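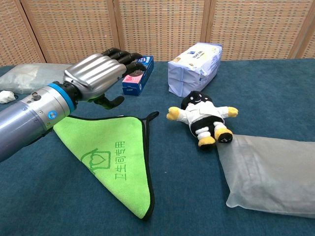
May, bindery notebook, started after lunch

Okay, the Trascombe atlas is finally out of its old case and I need to write down what I did before I forget half of it. Spine linings came off in one long strip on the upper part and in horrible little crumbs on the lower. The crumbs were animal glue, dark brown and brittle as toffee. I used a wheat paste poultice, left it on under plastic film and went back every so often to scrape with the bone folder. First pass did almost nothing. Second pass I made the paste wetter and it suddenly went like jelly, lovely stuff, I got the whole tail end clean before the coffee was ready.

Sewing is better than I expected. It's on four tapes, original linen thread, and only the first and last sections are loose. 441 pages, no missing leaves that I can find, though the foldout of the river delta has been put back upside down by somebody with a lot of cellophane tape and no shame. The tape carrier fell off by itself but the adhesive has sunk into the paper and left that amber stain. I'm leaving the stain alone until I've talked to Ludger Wegener. He'll want to try solvent and I'll want him to try it on a scrap first, so we'll have our usual conversation.

Paste batches, for the record:

Batch 1: wheat starch, one part to five water, cooked in the double boiler, stirred the entire time. Came out lumpy anyway. I let it get too hot at the start, I'm pretty sure. Strained it twice and it was okay for linings, too coarse for tissue.

Batch 2: 127 g starch, soaked overnight first (this is what Uwe Kohlhase has been telling me to do for years, fine, Uwe). Much smoother! Went translucent all at once and fell off the spoon in a sheet. Strained once, let it cool under a layer of water. I thinned a bit of it down to skim milk for the tissue repairs and it brushed out beautifully with no tide line on the test strip.

So batch 2 is the recipe until further notice. Please don't use the last of it without making more, and please don't put it in the fridge door, it goes weird there.

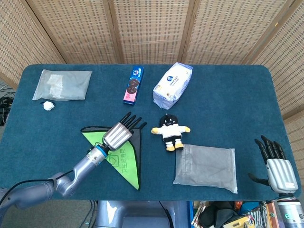 Boards next. The old ones are warped in opposite directions, which is almost impressive, and the front one has delaminated at the fore-edge corner. I was going to make new ones and be done with it, but the marbled siding is so pretty that I'd like to keep everything together if I can. Plan is to split the corner a bit further with the thin spatula, work paste in with a strip of paper, then press between blotters with the brass edges on. Change blotters after an hour, then again before going home, then leave it under weight. If it's still curled after all that I'll give in and laminate.

Cloth for the new spine: I've got a half meter of the Staliswood buckram in the dark green and a smaller piece in brown. Held both against the sides in daylight and the brown wins, the green makes the marbling look muddy. I had wanted the green. Oh well. The brown frays like mad when cut across, so use a fresh blade and paste the edge before turning in.

Also sanded the new bone folder, the one from the Utby fair. It had a burr near the tip that was leaving a shiny scratch on everything. Went over it with 600 wet, then a rub on the leather strop with a bit of wax, and now it's the nicest one in the drawer. I've put my initials on it, I know how this place works.

Things still open:

Lift the foldout and turn it the right way up. Needs a new guard, Japanese paper, the medium weight. The Colombo sheet index at the back has a tear running right into the printed border, so do that one in the morning when my hands are steadier.

Ask the owner whether they want the old bookplate back on the pastedown or in an envelope. I've floated it off and it's drying flat between felts.

New endpapers, grain direction!! I cut a pair the wrong way this morning and only noticed when I folded them. They're in the scrap box if anyone wants nice cream paper for test strips.

Ludger just rang, he's coming by around four with the solvents.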